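Teaching positions for an open PC case, student robot project
Community help > Robotics and automation > School and club projects
Posted by Upendo Temba, 1/4/24

Hello everyone. I am in a group of six students at Pokinmont and our term project is taking parts out of a desktop computer and putting them back with a robot arm. English is my second language, so please ask if something is not clear.

Our arm has a Robotiq gripper and a second camera near the fingers. The tower lies on its side on a slotted aluminium table, and next to it we have a grey 3D-printed fixture with holders for the parts. We teach the positions by hand, then we play them back. 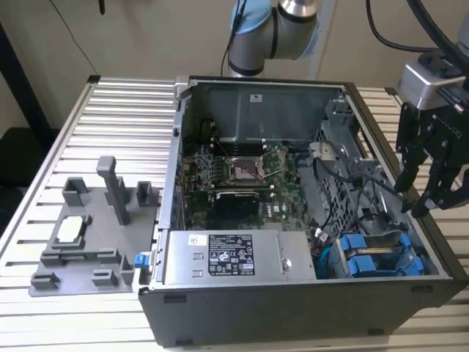
Should we measure all the positions from the corner of the table or from the corner of the case?

Measure from the case. Touch two or three points on its metal edge at the start of every session, make a coordinate frame from them, and save your positions in that frame. When the case is moved a little, you only have to teach those points again.

My group leader, Tadhg Dolan, gave me this reply on our own list and I copy it here so that others can correct it. We tried it and the memory slots became much better. My real problem is the drive area. I have a recording of 60 runs, and in 9 of them the fingers stopped against something before reaching the position. How do you plan the approach when there are cables on the way?

Kathleen Breathnach
Tie the cables back. We did this at the Moncombe club and had no more trouble.

Bláthnaid Gallagher
I judged student projects last September and saw the same fault in several teams. Tying cables is fine for practice, but read your rules first, as some teachers want the case left how it was found.

What I would do is to add a waypoint straight over the target, high enough that the whole gripper is clear of the case, and come down from there in one slow line. Many students only think about the fingertips. The links higher up are wider, and they touch the sheet metal while the tips still have plenty of room.
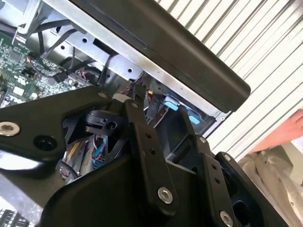
Then come down in short steps and stop at each one to look at the sides of the gripper as well as the tips. Write down the height where it gets tight. If one side is always the tight one, turn the wrist a quarter turn and teach the position again. It is slow work, but you do it only once for each part.

Also set the force limit low while you are teaching. Keep your hands out when the program is playing, even at low speed.

Upendo Temba
Thank you both. We are not allowed to tie the cables, I asked our teacher, Ms Dunne. I will try the high waypoint and the quarter turn tomorrow and write the result in this thread.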